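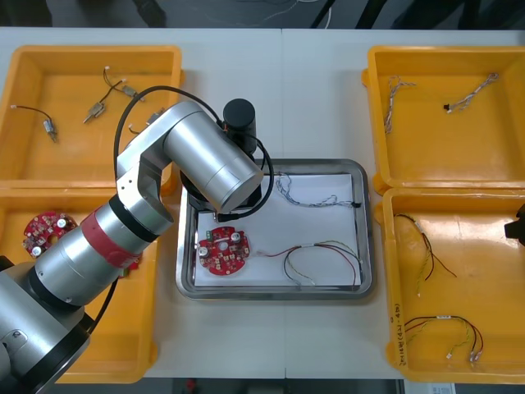 Callik Small Parts is my running collection of little salvaged components, and this file is the readme I should have written back in February. I pull things out of dead gadgets, sort them, and take pictures so I can find them again! Everything starts out in yellow plastic bins on a white table, with a shallow stainless-steel tray in the middle for whatever needs a closer look. The small motors go in with their wires and connectors still on, and boards get a separate bin, like the round red one with the silver capacitors.

What you get

There are 1,267 pictures in the set right now, covering 119 kinds of part. I split them into 4 folders: motors, boards, loose cables, and a folder called Stikesex, which was the name on a crate I bought at the Endale flea market and is now where I put anything I can't identify (sorry, it stuck).

Labels

I typed all the labels myself, mostly in the evenings, so expect typos. "Motor, small" means it fits in my palm. If a part has a plug on it, I wrote down the plug color and left it at that. More than 800 labels have had a second look, and the rest are marked "once" in the last column of parts.csv.

Known problems

Some of the boards are in there twice under different names. I also changed how I spell "connector" partway through (conn, then connector), so search for both.

Using it

Take whatever you like for hobby or school stuff, just mention Callik somewhere. Fixes go in the Virnodden tracker, one part per note please.

Last updated Sunday, July 22, 2018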